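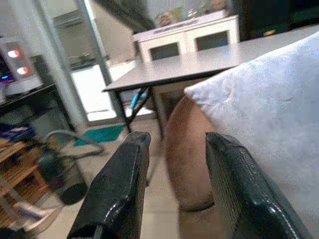

A bare leg, seen from the side, and a large white pillow

Pillow

A pillow is a soft support for the head, neck or another part of the body, used mainly for sleeping and resting. Most pillows consist of a fabric shell holding a filling. In bedding, the shell is normally placed inside a removable cover called a pillowcase or pillowslip. Related items include the bolster, which is long and cylindrical, and the cushion, which is used mostly on seating.

Name

The English word comes from Old English pyle or pylu, an early borrowing from the Latin pulvinus, "cushion." German Pfühl has the same origin. In some older houses and inventories the word "bolster" is used for the lower, firmer support and "pillow" for the softer one laid on top of it.

History

Headrests of stone, wood and pottery were used in several ancient societies. In Egypt they usually had a curved upper part on a short column and a flat base. Ceramic pillows were made in China for many centuries, often glazed and painted, and hard pillows remained in use there long after stuffed ones were known. Greeks and Romans used cloth covers filled with wool, feathers, straw or reeds.

Stuffed pillows became common household goods in Europe only gradually. Feathers were valuable enough to be listed in wills, and poorer households used chaff or straw. Textile mills lowered the price of ticking, the closely woven cloth used for the shell, during the 19th century. Polyester fiber came into wide use as a filling in the second half of the 20th century.

The bedding collection at Gindthorpe holds 1,657 items, of which 900 are pillowcases. Many of the cases came from the former Torvik linen works and carry laundry marks in red thread. The oldest stuffed pillow in the collection has a striped linen shell and a filling of goose feathers. It was opened for cleaning in April 1962 and resewn along the original seam.

Fillings

Down is the soft undercoat of ducks and geese. It is light and compresses easily, and is often mixed with small feathers to make it firmer. The shell must be tightly woven to stop quills from working through.

Polyester fiber is cheap and can usually be machine washed. It tends to form lumps with use.

Latex and polyurethane foam are sold either as a molded block or shredded. Solid foam keeps its shape but holds heat, and most foam pillows should not be put in a washing machine.

Buckwheat hulls are traditional in Japan. They shift to fit the head and make a rustling noise when moved. Kapok, wool and cotton are also used.

Sizes

In the United States the standard bed pillow measures 20 by 26 inches, the queen 20 by 30 inches and the king 20 by 36 inches. The square European pillow is commonly 26 by 26 inches. Travel pillows are smaller and are often shaped like a horseshoe.

Use

People who sleep on their side generally choose a thicker pillow than those who sleep on their back or stomach. A second pillow may be placed between the knees when lying on the side, or under them when lying on the back. Body pillows run most of the length of the sleeper and are popular during pregnancy.

Care

Pillowcases are washed with the sheets. Washable pillows are dried fully before they are used again, as a damp filling can grow mold. Down pillows may take several dryer cycles.

See also

Bolster
Cushion
Mattress
Ticking

Page last edited Jan 18, 2019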